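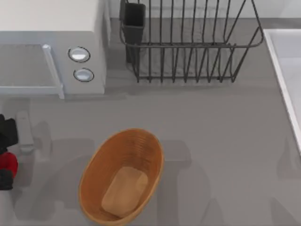

One reader wrote in to say that her group had walked the same stretch of beach for two seasons and still had no figures anyone could use, as each walker had written things down in a different way. The method set out on this page is the one we use at Prudodbridge for the strandline egg case survey, and it can be copied on any sandy or shingle shore.

Search this site
Enter keywords
Go

How to survey a beach for skate and ray egg cases

1. Check the tide table and start two hours after high water. In March, when most of our cases come ashore, this often means an early start.

2. Mark out a stretch of strandline 20 metres long. Put a cane at each end and note the position of both.

3. Walk the line slowly, one person on each side of the weed. Turn the weed over by hand and put it back as you found it.

4. Pick up empty cases only. If a case feels heavy or you can see movement inside, return it to the water below the tide mark.

5. Bag the cases from each stretch separately and write the stretch number on the bag in pencil.
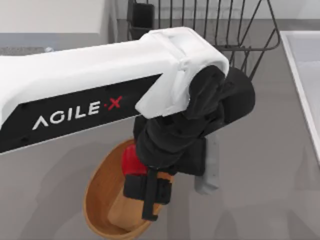 Worktop, with the arm at left.

Soaking and measuring

Dried cases shrink, so a measurement taken on the beach is no use for telling species apart. Soak them in fresh water for 4 hours. Large cases may need overnight.

Measure the length without the horns, then the width at the widest point. Write both in millimetres. Look for a keel along the sides and note whether the horns are broken.

At Cluka we covered 17 stretches last season and nearly a third of the cases were too damaged to name. Record these as "unidentified". A guess spoils the count.

Enter the totals on the Fedum sheet, including any stretch where you found nothing. Keep the cases until the sheet has been checked.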